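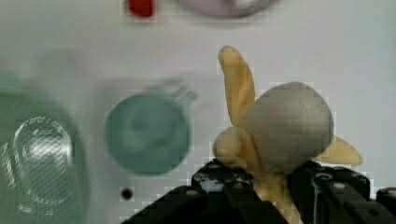

How does a map on a phone know there is a traffic jam?
It gets little messages from phones and cars already on the road, and it works out how fast they are all moving.

Kids Ask > Cars and Roads
2018-02-09 | By Tahmineh Taheri

Let's pretend you are riding along Flemberg Road with your aunt, on the way to the swimming pool in Bistside. Her phone is up on the dashboard showing the map, and every so often it sends out a tiny message that says, "I'm at this spot now." A moment later it sends another one. If the two spots are far apart, the car is zooming along. If they are nearly on top of each other, well, the car is crawling, and you can probably see a lot of brake lights out the window!

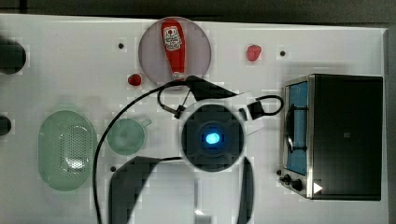 A round plate and a bright blue light.

Now, one slow car doesn't mean very much. Maybe your aunt stopped to let a family of ducks go by, or maybe she pulled over to look for her sunglasses (mine are always on my head). So the computer waits to hear from lots of cars. Suppose 200 cars are on that same road and nearly all of them are creeping — then it's a jam, and the line on the map turns red.

The computer also remembers. It knows what the road was like last October, and it knows that mornings near a school are usually slow, so it can make a pretty good guess before you even put your shoes on.

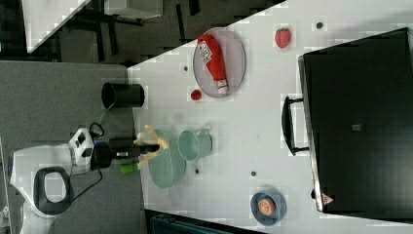 Pale teal mug and a see-through plate, from above.

Does the map know your name? The messages are supposed to be mixed together with everybody else's, a bit like dropping your drawing into a huge pile with no name on the back. Grown-ups can also switch the sharing off in the phone's settings, and it's a nice thing to ask them about.

Try it at home: line up some toy cars on the rug, push them along slowly, and ask a friend to decide what color the road should be.

54 shares | 2 comments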